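4.3 Setting Up an Inventory-to-Revenue Screen

Applies to Sulard Portfolio Desk, all licenses.

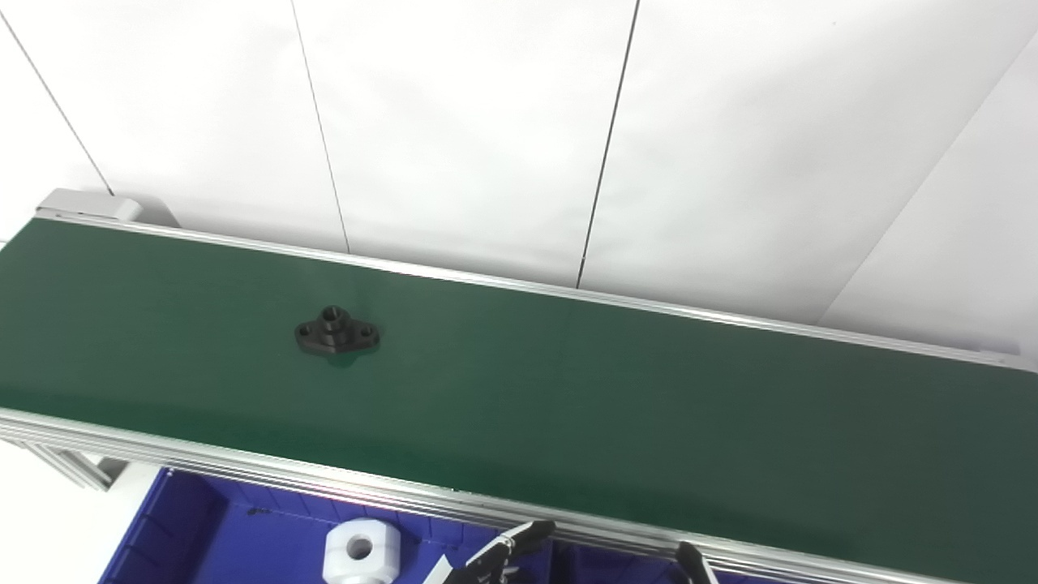
The screen compares growth in reported inventory with growth in revenue over the same period and flags any holding where the gap exceeds your limit.

1. Open Screens and select New, then Balance Sheet.
2. In the Numerator field, choose Inventory, total. To screen finished goods alone, choose Inventory, finished.
3. In the Denominator field, choose Revenue, net.
4. Set Period to Year over year. Sequential quarters can be used, but seasonal companies will produce false flags.
5. Enter the gap limit in percentage points. The default is 10.
6. Select the watchlist and click Run.

Note: A watchlist can hold up to 1152 tickers. Longer lists must be split before step 6.

Note: Companies that report fewer than 9 months of data after a listing or merger are skipped and shown in gray.

Caution: Changing the denominator after a run clears all saved flags. Export them first – the action cannot be undone.

Caution: A flag is not a sell signal. Read the inventory footnote in the filing before acting on it.

To share the screen, see 4.4.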